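Nuten pattern sizing, or: why do my pants hate me
Sewing Talk > Garments > Alterations & Mending

monon_hems
I have a Nuten wide-leg trouser pattern, the one everybody here raved about in May. I made a muslin. The muslin fit. I then cut the real fabric, a wool blend from Nekholm at a price I won't be typing where my spouse can read it, and now the back waist gapes enough to store a sandwich. Same size, same pattern pieces. What did I do?

bobbin219
Muslin doesn't stretch and your wool blend does. Also you probably handled the waist edge forty ways before you stay-stitched it. Did you stay-stitch it?

monon_hems
I intended to.

bobbin219
Well, there you go.

Pughfect_Seams
Disagree with bobbin. Stretching gets you a little ripple, and a sandwich is a drafting problem. Nuten drafts for a flat back and always has. Take two darts in the back and move on with your life.

bobbin219
I've made that trouser 2 times with no gap and I do not have a flat back. If you add darts to a waist that stretched out, you get a waist that stretched out, with darts.

thimblerigger
While you two settle this, a question about fabric. I mostly do mending and reuse, and I'm trying to decide whether old denim is stable enough for a waistband facing. The wool keeps growing on me too. Polka dots and denim are what I have to choose from.

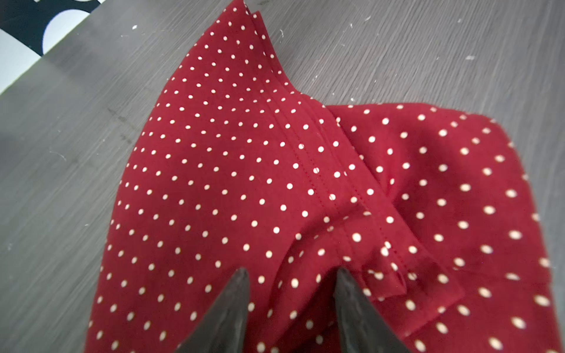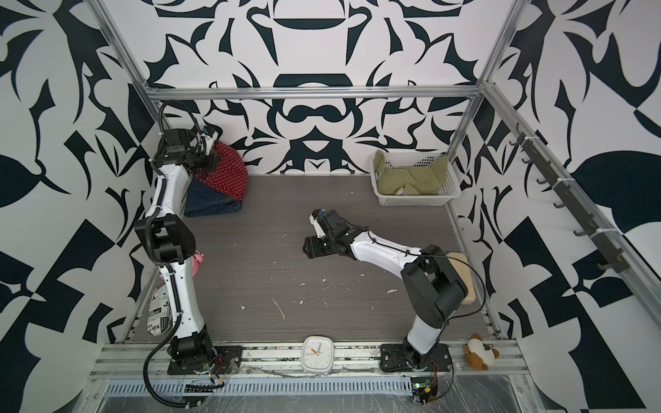
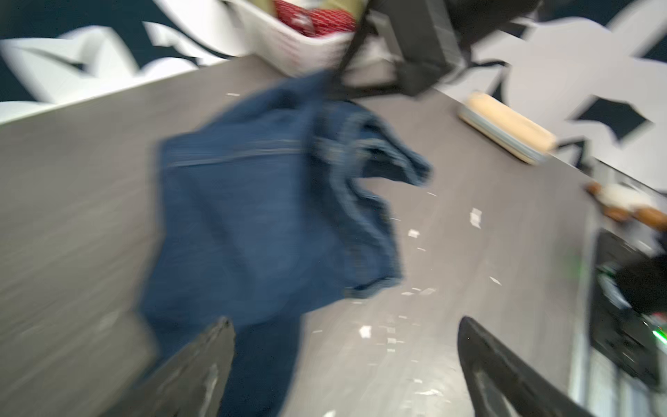
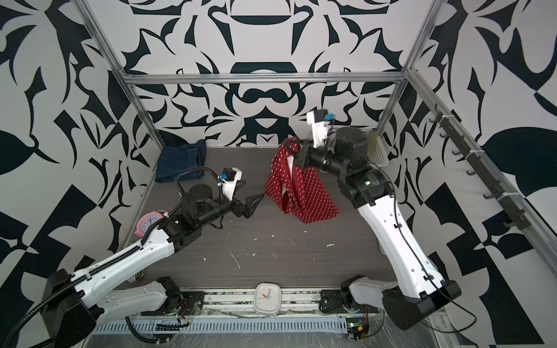
I'd cut the facing on the lengthwise grain, obviously, and skip the interfacing if the denim is heavy enough. Or is that asking for a waist like cardboard?

Pughfect_Seams
Denim facing inside wool is going to feel like wearing a belt made of another, worse belt. Use a light cotton and fuse it.

bobbin219
For once I agree with Pugh. Mark the date. Cotton, fused, and twill tape in the seam if you're nervous.

monon_hems
Hello, it is me, the person with the pants. Can I fix this without taking off the waistband? I topstitched it. Twice. I was proud of it.

bobbin219
No.

Pughfect_Seams
Yes. Unpick the center back only, waistband and all, take the wedge out of the seam, sew it back up. Menswear has done it this way forever. You get one seam at the back of the band and it looks like you meant it.

bobbin219
It looks like that if there's enough seam allowance. Nuten gives you next to nothing.

Pughfect_Seams
You're taking it IN. You don't need allowance to take it in.

bobbin219
Fine. Yes. I've been at the ironing board since 6 and would like that considered.

monon_hems
Unpicked the center back last night. The topstitching put up a fight. Pinned out a wedge that tapers to nothing before the seat curve, tried them on, sat down, stood up, no gap. Now I have around 500 tiny thread ends in the rug and the cat has taken an interest.

thimblerigger
Press the wedge over a ham before you close up the band. And baste first, wool shows every needle hole if you change your mind.

monon_hems
Basting now. I did stay-stitch the edge this time, bobbin, before you ask.

bobbin219
I was about to ask.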